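手紙を書く机

ペンを持つ人が減ったといわれて久しい。それでも便箋は売られているし、切手を買う人の列もなくなってはいない。手紙を書く習慣を続けている人、いったんやめて戻ってきた人に話を聞くと、机の話が多く出てくる。どこで書くか、いつ書くか、書きかけをどこに置くか。文面の巧拙より先に、そちらが問題になるらしい。

アルダナ・ルセロさんは、翻訳の仕事をしながら月に数通の手紙を出している。相手は学生時代の友人、前の職場の上司、それに一度も会ったことのない文通相手が二人いる。

「最初は台所で書いていました。食事のたびに片づけるので、一通に三週間かかったこともあります。書き出しの天気の話が、終わるころには季節外れになっていました」

いまは寝室の隅に小さな机を置いている。仕事は別の部屋でする。手紙の机にはパソコンを持ち込まないと決めた。決めるまでに二年かかったという。

文通相手の一人がブランディーヌ・デシャンさんである。フラドウという海沿いの町で暮らし、長く小学校に勤めたあと、いまは週に二度だけ図書室を手伝っている。二人の文通は雑誌の投稿欄がきっかけで始まった。編集部あてに出した感想が同じ号に並んで載り、編集部が間に入って住所を取り次いだ。やりとりした手紙は双方合わせて400通になる。数えていたのはデシャンさんのほうで、封筒の裏に通し番号を振っている。

「番号をつけたのは、一度、順番が入れ替わって届いたからです。返事のほうが先に来て、何の話かわからなかった。それからは必ず書いています」

手紙の遅さについては、二人の受け止め方が少し違う。ルセロさんは遅いほうがいいと言い、デシャンさんは速く着くに越したことはないと言う。フラドウから出した手紙は、普通で5日、年末は倍かかる。デシャンさんは12月の初めには年内最後の一通を投函してしまい、そのあと起きたことは新年の手紙にまとめて書く。そのため一月の封筒はいつも厚い。

紙の話もしておきたい。便箋の売り場に行くと、罫線の幅だけでも何種類もある。縦書き用と横書き用があり、罫のないものには下敷きがつく。初めて買う人は柄で選びがちだが、続けている人はたいてい紙の厚さとインクのにじみ方で選んでいる。薄い紙は枚数が増えても重さが抑えられ、料金の区分をまたがずにすむ。厚い紙は両面に書ける。航空便用の薄紙は扱う店が減り、プルダードという町の文具店では、取り寄せになると言われた。

その店では、便箋の棚のいちばん下に二十年前から同じ商品が置いてあるという。24枚綴りで、表紙に飾りはない。店主は「派手に売れることはないが、切らすと必ず誰かに聞かれる」と話していた。買うのは年配の客ばかりかというとそうでもなく、去年からは高校生が数人、定期的に来る。授業で手紙を書いたのがきっかけで、そのまま続いているらしい。
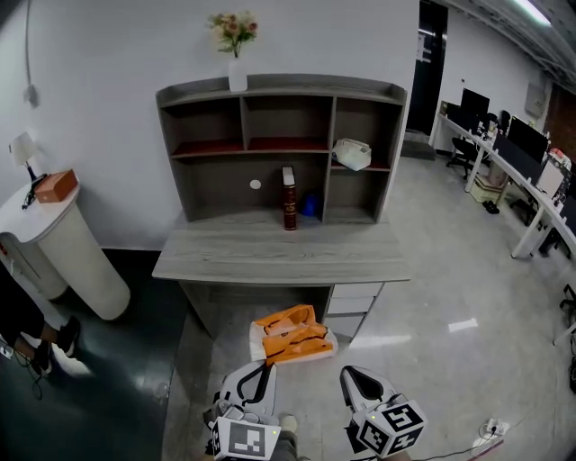 書く時間帯は人によって分かれる。話を聞いたなかでは朝が多かった。夜に書いた手紙は翌朝読み返すと出せない、という昔からの話は、いまも通用している。ルセロさんも朝に書く。起きてから仕事を始めるまでの一時間のうち、半分を手紙にあてる。書けない日は宛名だけ書く。宛名を書いてしまえば中身もいずれ書くことになるので、机に封筒が置いてあるだけでも効き目があるそうだ。

デシャンさんは昼食のあとに書く。下書きはしない。間違えたら線を引いて、その横に書き直す。教員をしていたころは児童に清書をさせていたが、自分の手紙では一度も清書をしたことがない。

「線を引いた下の字も、読もうとすれば読めますよね。何を書きかけてやめたのかがわかる。もらう側としては、あれがけっこう面白いんです」

ルセロさんもそれは同じだと言う。ある年の手紙に、消された一行があった。透かして読むと、体調が悪いという意味のことが書いてあった。本文では元気だと書いてあったので、次の手紙でそれとなく尋ねた。返ってきた手紙には、手術を受けてもう退院したと書かれていた。

道具にこだわる人は多いが、こだわらない人も同じくらいいる。万年筆を何本も使い分ける人がいれば、銀行でもらったボールペンで書く人もいる。共通していたのは、道具の置き場所が決まっていることだった。便箋、封筒、切手、住所録、筆記具。この五つがすぐ出てくるかどうかで、書く回数が変わる。切手を買いに行くのが面倒で出しそびれた手紙が引き出しから見つかった、という話は何人もから聞いた。

切手は、よく使う額面をまとめて買っておくのが確実である。ただ、料金の改定があると差額分を貼り足すことになる。記念切手を好む人は、額面の半端なものを組み合わせて封筒の上を埋めていく。デシャンさんの封筒がまさにそれで、多いときは七枚貼ってある。配達の人に覚えられているかもしれない、とルセロさんは言う。

受け取った手紙をどうしまうか。これは書く人の多くが悩んでいる。菓子の缶に入れる、相手ごとに束ねる、年ごとに封筒へまとめる。どの方法でも十年たつと場所が足りなくなる。トロンコソに住む七十代の男性は、家族と友人から届いた2,000通あまりの手紙を、昨年の引っ越しのときに初めて整理した。半分は残し、残りのうち差出人が健在のものは、本人に返したという。

「返すと言ったら、驚かれました。怒るかと思ったら、喜んだ人のほうが多かった。若いころの自分が何を考えていたか、本人は覚えていないものですから」

返された手紙を読んで、数十年ぶりに返事をよこした人もいた。内容は、当時借りたままになっていた本のことだった。本は後日、小包で届いたそうだ。

捨てる人もいる。読んで返事を書いたら役目は終わりだと考える人で、これはこれで筋が通っている。住所だけ書き写し、便箋は細かく裂いて捨てる。書いた側が知ったら寂しく思うかもしれないが、手紙は届いた時点で受け取った人のものであり、どうするかは任せるほかない。

保管するなら、湿気と日光を避けること。輪ゴムは数年で劣化して紙に貼りつくので、綿のひもか紙の帯を使う。クリップも錆びる。封筒から出して広げておくほうが折り目は傷みにくいが、消印の日付が手がかりになるので、封筒も一緒に取っておきたい。日付を書かない人の手紙は、あとから順番を調べるのに消印しか頼るものがない。

これから始めたい人は、誰に書くかで最初に迷う。急に手紙を送ると何かあったのかと心配される、という声は実際にあった。ルセロさんは、葉書から始めるのがよいと言う。葉書なら用件がなくても不自然でなく、書くところも狭い。返事を求めているように見えないので、相手の負担にもならない。三枚送って一度も返事がなければ、その人にはしばらく出さない。

文通相手を紹介する会もいくつか残っている。ストルナリエは会員どうしを年齢と興味で引き合わせる小さな会で、入会のときに手書きの自己紹介を一枚提出する。住所は最初の三往復のあいだ会が預かり、双方が望めば直接のやりとりに切り替わる。続くのは三組に一組ほどだと担当者は言っていた。途絶える理由でいちばん多いのは引っ越しで、次が忙しさだという。

ルセロさんとデシャンさんは、まだ会っていない。一度、フラドウの近くまで仕事で行く機会があり、ルセロさんは会いましょうかと書いた。返事は出張のあとに届いた。会いたいが、会ったら手紙に何を書けばよいかわからなくなりそうだ、と書いてあったという。その手紙の番号は211番で、ルセロさんはいまも机の引き出しに入れている。

取材の最後に、いま書きかけの手紙はあるかと尋ねた。ルセロさんは、二枚目の途中だと答えた。隣の家が屋根を塗り替えていて、その色について書いているところだという。

（2019年5月）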